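Bars back in the bin at Kumiditz

The June sorting afternoons have been a joy, and we've got through far more than we hoped! The Osman shelves are clear at last, all 183 bars from the old building sets have been wiped down, and the big grey metal bin is doing sterling work on the table — scuffs, scratches and all.
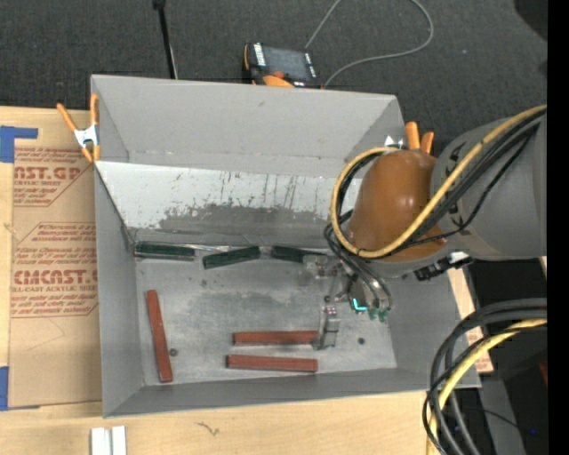 Do the green and red bars need to be kept apart?
Only roughly. Green towards the back and red towards the front is plenty, and strays get picked up at the final check.

Next up are the yellow ones from the Nirkico boxes, which are lovely and chunky. We start at 15:00 and there's always tea — do come along, even for half an hour.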